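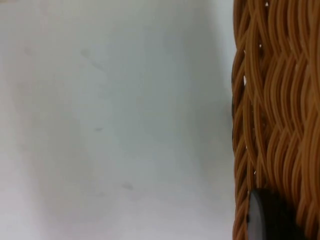

Cell 3 periodic inspection – arm, gripper, wrist camera
Site: Worasard, bench line
Date: 3 April 2025
Arm hours at inspection: 3947
Previous inspection: January

1. E-stop, both buttons. OK. Restart requires manual reset at the pendant, as set.

2. Base bolts. OK. Paint marks aligned, not retorqued.

3. Joint 4 noise. MONITOR. Slight tick on reversal below 65 mm/s. Same as January.

4. Gripper finger pads. OK. No splits, no lifting at the bond line. Skelier pads, second set. Replace at 5000 hours or at first split.

5. Grip force, setting 63. OK. Do not raise it for woven baskets. If a basket slips, check the approach height first – the pads need to close on the wall below the rim.

6. Wrist camera mount. OK. Both screws snug, bracket square to the flange.

7. Wrist camera focus. PASS WITH COMMENT. Weave resolves at close range. White work surface stays soft, with no texture for the Ditov software to lock on to. Focus on the basket wall, then lock.

8. Work surface. CLEAN. Faint gray marks on the white. Wipe before the next calibration and recheck. Any mark that stays goes in the mask file.

9. Cable loop at wrist. FAIL, corrected. Tie had slid toward joint 5. Moved back, loop length reset to 870 mm.

10. Samir controller fan filter. OK. Changed.

Open items: 3, 8. Cell released for use at reduced speed until 3 is closed.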